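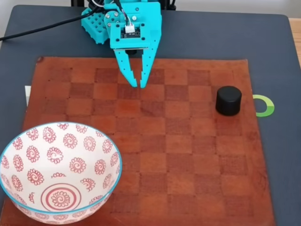
大家下午好，话筒能听见吧？后排能听见的话挥个手。好，那我开始了。

（先别翻页，等灯暗下来。）

今天的题目是组织方起的，叫“机器什么时候能替我们收桌子”。我原来报的题目比这个长得多，也无聊得多，改了挺好。我先交个底：我家里的碗现在还是我洗，我们车间里的零件盒也还是人在归位。所以谁要是指望听完就回去下单买一台，可以趁早去外面喝咖啡了，咖啡还不错。

先说我是干什么的。我在Vulley做了几年装配线上的夹具，后来转去做小型夹爪，就是桌面上那种，两根手指，一开一合。说起来特别简单，我妈听完说这不就是筷子吗。我说对，可是筷子你用了一辈子，它才用了几个月，还没有手腕的感觉。

（这里停一下，一般会有人笑。没人笑就接着讲。）

我想从一件很小的事讲起：把一个矮矮的黑色圆柱拿起来，放进碗里。碗是普通的吃饭碗，白瓷，浅蓝的边，里面画着红色的花，一圈一圈的那种漩涡花心。下面垫一块棕色皮子，带棋盘格。就这点东西，大家在家里三十秒能摆出来。

那么你让一台机器来做，它要过几关？

第一关，看见。黑圆柱是哑光的，顶是平的，影子又淡。皮垫子偏红棕，深浅格子的差别也不大，还有擦痕和污迹。人一眼就知道哪个是东西、哪个是印子，机器要是只认颜色深浅，就容易犯糊涂。碗更麻烦，里面那些红花，人看是花，早年的程序看是一堆小物件，恨不得一朵一朵去夹。Anil Naidu跟我合作的时候为这个碗跟我吵过，他说换个纯白的不就行了？我说谁家的碗是纯白的，我家就没有！最后我赢了，碗留下了，代价是我们多干了一个月。

第二关，伸手。我们这个夹爪手指很长，两边还不一样宽，左边细，右边上半截宽一些，指尖都带齿。齿能咬住东西，这是好处。坏处嘛，圆柱的侧面是弧的，两排齿对上去，稍微偏一点它就往外滚。我第一次试的时候它直接滚到桌子底下去了，我趴在地上找了半天，隔壁组的人进来以为我掉了隐形眼镜。

第三关，放下。说实在的我以前最看不起这一步，觉得拿都拿起来了，松手谁不会？结果碗有边沿。手指要从上面进去，不能碰边，又不能在太高的地方松，不然当的一声，瓷的东西经不起几回。人放东西的时候手会“听”，碰到底了才松。机器要么给它装点感觉，要么就得把高度算得很准，垫子不平一点都不行。我们那块皮子边缘就不太齐，底下再垫进去一点什么东西，高度就变了。

（翻到数字那页。）

好，给大家看一点数，我们自己记的，不是什么论文，别拿去引用。那个月我们一共跑了131次，同一个圆柱，同一只碗，每次位置不一样。前面10次，成了2次。对，两次。我当时把这个数发给Diarmuid Fitzgerald，他回了我一个句号。后来慢慢好起来，改了指尖，改了下手的角度，到最后那一批，连着几天都挺稳。但是你把碗挪到另一边，把窗帘拉开，又得重新来一遍。

所以我对“机器能不能做家务”这个问题的回答，一直是先问一句：谁家的家务？桌子固定、碗固定、灯光固定，那能做，今天就能做。车间里不少活就是这样，Horgan那边的分拣台我去看过，托盘一个尺寸，零件朝一个方向，机器干得比我快，也不抱怨加班。可是你家餐桌不是托盘啊。你家餐桌上有昨天的报纸，有半个橘子，有小孩的橡皮，碗还可能摞着。

说到小孩的橡皮，我顺便讲讲“不该动的东西”。收桌子有一半的功夫在这里。垫子外面的深色桌面上有一个绿色的圆环，被垫子压着，只露出一弯月牙，离那个圆柱很近。人去拿圆柱，连想都不会想那个环，机器你得跟它讲清楚，这个不归你管。Skullik的人有个做法我挺喜欢，他们先教机器认“别碰”，再教它认“去拿”，据他们说省了不少事。我还没来得及自己试，所以不敢替他们打包票，有兴趣的会后可以去找他们聊，他们坐在左边第二排。

（看一眼时间，超了就跳过线缆那段。）

线缆。这个我非讲不可，对不起啊。夹爪后面总有线，一根粗黑的从旁边斜着过来，小电路板上还插着一把细细的彩线往上走。演示视频里这些线常常看不出来，现实里它会拖、会挂、会把你刚摆好的东西扫掉。我现在去看别人的样机，第一眼就看线怎么走。线走得好的，别的一般也差不到哪去。家里要用的话，这一条就能刷掉一大批产品，你总不能让一根黑线从汤里过吧。

再说钱。有人问过我，你这个看着像塑料的青绿色夹爪是不是玩具？看着是有点像，颜色是我挑的，掉在地上好找（又是找东西，我这人）。塑料件坏了换得快，咬齿磨了就再换一根手指。Denden出的那套金属的确实结实，可是撞一下碗，碎的是碗。在家里我宁可它软一点、笨一点、慢一点。

慢这个事多说一句。把一个圆柱放进碗里，人要一秒，我们现在最好的状态是5秒。听着慢死了是吧？可是晚上我睡着了，它收多久我都无所谓。我更在意它早上有没有给我留一地碎瓷。

那哪些活我觉得近了？我个人的猜测啊：把散件收进盒子，近了。把固定几样餐具摆到固定位置，近了。叠衣服，别问我，我自己都叠不好。洗锅，还远，油和水加在一起，夹什么都滑。擦桌子倒是比大家想的容易，难的是擦之前把东西拿开，又绕回收桌子了。

最后给在座做车间的朋友一个很土的建议：买设备之前，把你自己台面上的东西原样带去，脏的、刮花的、不圆的都带上，让对方当场夹给你看。要看它失败之后怎么办，是停下来，还是对着空气继续夹。我见过对着空气夹了一下午的。

好，我这边差不多了。提问的话请先报一下您是做什么行业的，我好知道往哪边讲。前面那位，您先来。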